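About Protier

Protier tests machines that are supposed to do chores. Makers send us a robot, or the software for one, along with a list of what it can do. We pick an ordinary job, set it up and watch. Then we write down what happened, including the parts that were dull.

The company was started by Faizal Ismail, who spent years buying equipment for hospital laundries and got tired of demonstrations. A machine would fold a towel beautifully in the showroom. In the laundry the towels came out of the dryer in a knot, and a person had to stand there and hand them over one at a time. He still asks every maker the same thing on the first call: who puts the towel there?

Can machines do household chores yet? Mostly no. We've seen a few that can clear a cup from a table if the cup is of a kind they know and the table isn't crowded. We have yet to see one we would leave alone in a kitchen for an afternoon. People have been promised the end of housework for a long time. Our office has a framed advertisement from 1901 for a washing machine that would give the lady of the house her Mondays back, and we find it useful to look at before a sales meeting.

Shop floors and labs are a fairer test. The work repeats, the parts are the same size, and somebody can decide where everything goes. That's also why we're careful with the results. When a job has been arranged to suit the arm, a good score tells you about the arrangement as well as the arm. Our reports keep the two apart, and clients don't always thank us for it.

Plate handling is the job we get asked for most. Moving a microplate from one stand to another is easy for a person and boring by lunchtime, so labs would love to hand it off. We work on it first in simulation, with a perforated board, raised stands and nests set at different angles, and the robot on its pedestal beside them.
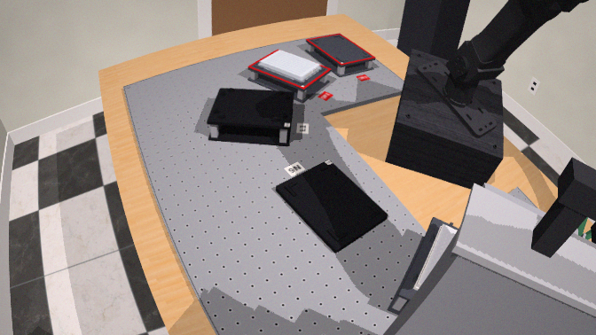 A simulated bench is cheap to rearrange, and we rearrange it a lot. It also leaves things out. Lids stick, labels peel, and people leave pens where they shouldn't. We never publish a simulated result without saying so, and we won't call a task solved until it has run on real equipment for 6 weeks with the lab's own staff around it.

Our test plans go by the names of the people who argued for them. Ragnarsson covers picking and placing. Skusia is the household one, and it has the lowest pass rate by a long way. Prusetti covers recovery: what the machine does after it drops something. Most makers ask to skip Prusetti.

There are around 10 of us. We don't sell robots, take commission on them or hold shares in the firms we test. If you have a machine you believe in, write to us and tell us what it can't do. We'll start there.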